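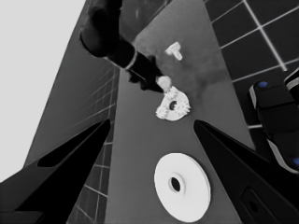

I came for the big machines and spent the whole afternoon watching a pretend one pick up gears, as one visitor put it on the comments board, and I think that sums up the Tustuvham Open Day better than my first draft of this entry did.

The Tustuvham Open Day (locally just "the Open Day", even though the town has others) is a yearly public visit to the robotics workshop run by Quartey in Tustuvham. It's best known for its assembly demonstration, in which simulated robot arms handle gears and other small parts on a plain grey worktable. I've been going for years, so please read what follows as a fond account as much as a reference one!

Background

Quartey moved into the old seed warehouse on the Rirham road and began letting people in the following February, mostly to stop the neighbours wondering what all the deliveries were. The first visit had 19 people on the list and one kettle. It was cold, the talk overran, and everyone asked to come back. The date later shifted to December, when the workshop is quieter, and the most recent visit was held on December 14, 2025, with 309 visitors through the door. You do have to queue now, so bring a hat.

The demonstration

The main event is given in Tronmont, the simulator Quartey uses for trying out its assembly work. Everything you see of the task is computer-drawn: the table, the tiled floor, the black arms and the white parts. The parts are a simple lot. There are toothed gears in different sizes, a flat round disc with a hole in the middle, and a small T-shaped piece that children always call the hammer (I call it that too, and I've given up trying to stop).

Each showing lasts 20 minutes. For much of that you look down on the table from the robot's own side, with its fingers poking in at the bottom of the view, and I find this takes a moment to get used to. After a bit you start leaning left and right in your seat as though that will help. It doesn't, but everybody in my row was doing it.

What I like most is how much of the talk is about things going wrong. Gears have to mesh, and a part that's a hair out of line will sit there looking perfectly fine until something needs to turn. The presenter stops the run whenever someone has a question, then sets it going again from the same spot, which you'd have a hard time doing with a real bench. 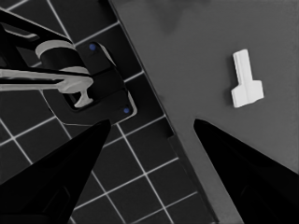
The T-shaped piece on the worktable in Tronmont, gripper open.

Visiting

Entry is free, and there are 9 showings across the day. The early ones are calmer and the ones after lunch are full of families, which makes for far better questions. Seats near the front go first, but the screen is large and I've never had a bad view from the back. Parking is along the Rirham road or behind the warehouse if you're lucky.

The rest of the building is open too: you can look round the stores, have a go at putting a set of gears together by hand (harder than you'd think with cold fingers), and buy a very decent slice of ginger cake by the door.

See also

Quartey
Tronmont (simulator)
Rirham road warehouses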